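# Hundthorpe Car Share: Your Questions Answered

Welcome, and thank you for stopping by! Whether you're thinking of giving up a second car or you only need something bigger for a trip to the garden center now and then, we hope you'll find what you need on this page. It's a long one, so feel free to skip around.
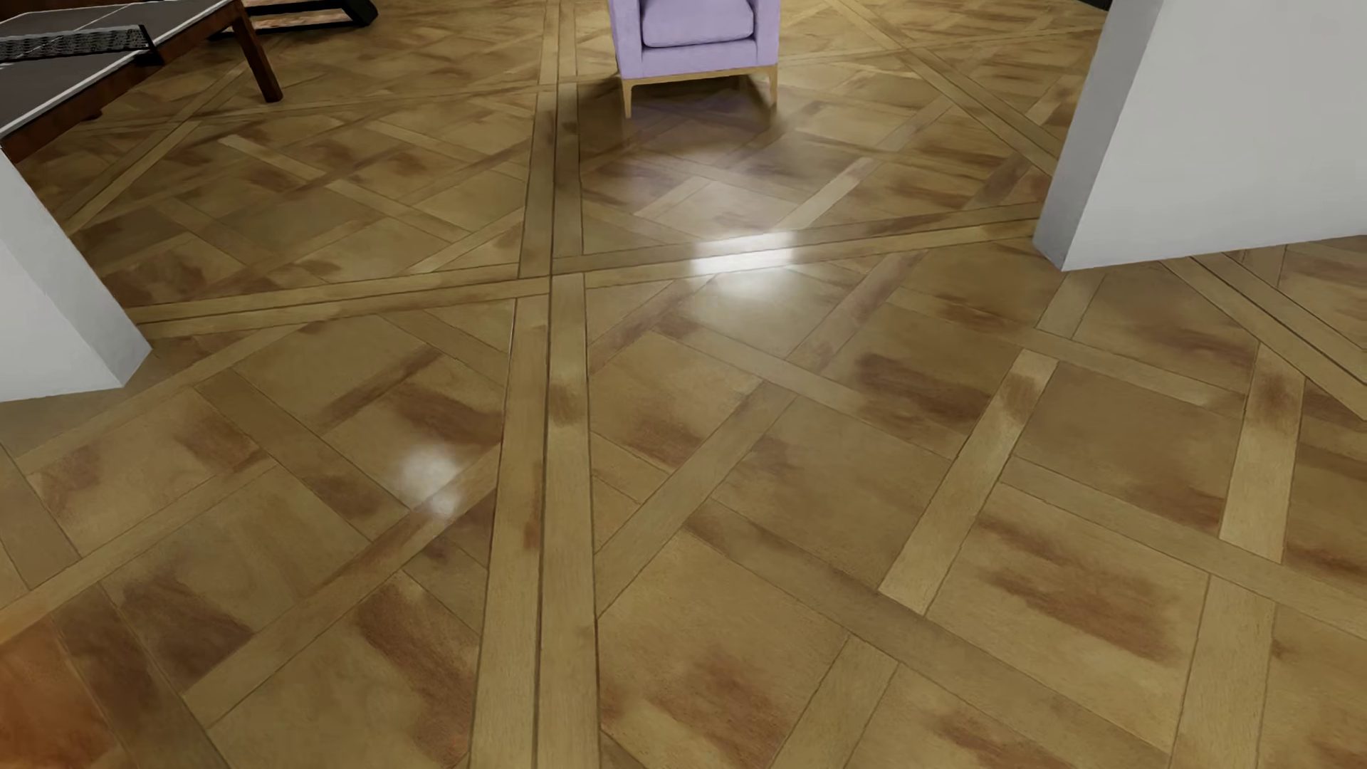 ## Joining and Paying

### Who can join?

Anybody who is 21 or older, has held a full license for at least a year, and lives or works close enough to Hundthorpe to make use of the cars. You don't have to live in town. We have plenty of members out along the valley road who ride a bicycle in, pick up a car and put the bicycle in the back (the seats fold flat in all of our cars except the little Vuris).

If you have points on your license, please don't assume the answer is no. Tell us on the form what they were for and when, and we'll look at it. One old speeding ticket is very unlikely to be a problem.

### What does it cost?

Membership is $5 a month, and after that you pay for the time you have the car and the miles you drive. The hourly and mileage rates depend on which car you take, and you'll see the full price on the screen before you confirm a booking. Fuel, charging, insurance and routine servicing are all included.

We also hold a deposit of $90 when you join. You get it back when you leave, less anything you owe us, and in most cases it's a matter of a few working days.

### Can two people in the same household share a membership?

You can share an account and a single monthly fee, but each driver has to be approved separately, with their own license check and their own login. Please don't hand the car over to a friend or a relative who hasn't been approved, even for a quick run to the station. The insurance covers approved drivers and no one else, and we would hate for you to find that out in the worst possible way.

## The Cars

### Which cars do you have?

We keep three kinds at the moment:

- **The Vuris** - our small electric hatchback, easy to park and lovely around town. It seats four, though the two in the back had better be fond of each other.
- **The Clirar** - a hybrid family wagon with a big trunk and proper room for five. Most members take this one for longer trips.
- **The Clirar Cargo** - the van version of the same thing, with two seats up front and a flat load floor. Popular on moving days, so book early.

### How far will the Vuris go on a charge?

On a mild day, with gentle driving, ours has managed 291 miles. In February, with the heater on and a headwind coming over the hill, you should expect a good deal less, and we'd suggest planning a charging stop on anything that feels like a stretch. The screen behind the wheel gives an estimate that adjusts as you go, and we've found it pretty trustworthy once you've been driving for ten minutes or so.

If you've never driven an electric car before, do ask us for a walk-round. It's free, it takes less time than a cup of coffee, and even our most nervous members have come around to it (several now refuse to take anything else!).

### Where do I pick up and drop off?

All of the cars live in marked bays on Admasu Street, behind the old post office. Every car goes back to the bay it came from. If somebody has parked in your bay, use any legal space nearby and send us a message through the app saying where you've left it, so that the next member isn't wandering around in the rain.

### Can I bring my dog?

Yes, in the Clirar and the van, as long as the dog travels on a blanket or in a crate and you brush out the hair afterward. We keep the Vuris free of pets for members with allergies.

### Are there child seats?

There's one booster in the trunk of each Clirar. For babies and toddlers we ask you to bring your own seat, which you'll know how to fit and which will already be set up for your child. There are anchor points on both of the outer rear seats.

## Booking and Driving

### How far ahead can I book?

Up to three months ahead, and as late as the very minute you want to leave, if a car is free. The shortest booking is one hour. For trips longer than a week, please write to us first so we can talk about what works for everyone.

### What if I'm running late?

Extend your booking in the app as soon as you can do so safely - pulled over, please, never at the wheel. If nobody is waiting for the car, it goes through right away and you pay the normal rate. If another member has it next, the app won't let you extend, and you should call us so we can try to move them to a different car. There is a late fee, but we use it sparingly, and we do know that traffic happens.

### Do I have to fill it up or charge it?

For the hybrid and the van, please leave at least a quarter of a tank. The fuel card is in the sleeve on the sun visor, and the PIN is in your booking confirmation. For the Vuris, plug it in at the bay when you're done, and wait until you see the green light before you walk away. It can take a moment to wake up.

### What should I do if there's a scrape or a warning light?

Before you set off, have a quick walk around the car and report anything you notice, however small. It protects you from being asked about somebody else's scratch. If something happens while you're out, stop where it's safe and call the number on the key fob. For a red warning light, turn the engine off and don't drive any farther until we've spoken.

If the damage turns out to be your responsibility, the most you'd pay is $400 per incident, as long as you were driving within the rules. You can lower that amount by adding extra cover on the booking screen.

## Leaving Us

### Can I pause or cancel?

Of course. You can pause for up to six months without paying the monthly fee, and your login will be waiting for you when you come back. To cancel, send us a note from the email address on your account. We ask for thirty days' notice, and you're welcome to keep using the cars during that time.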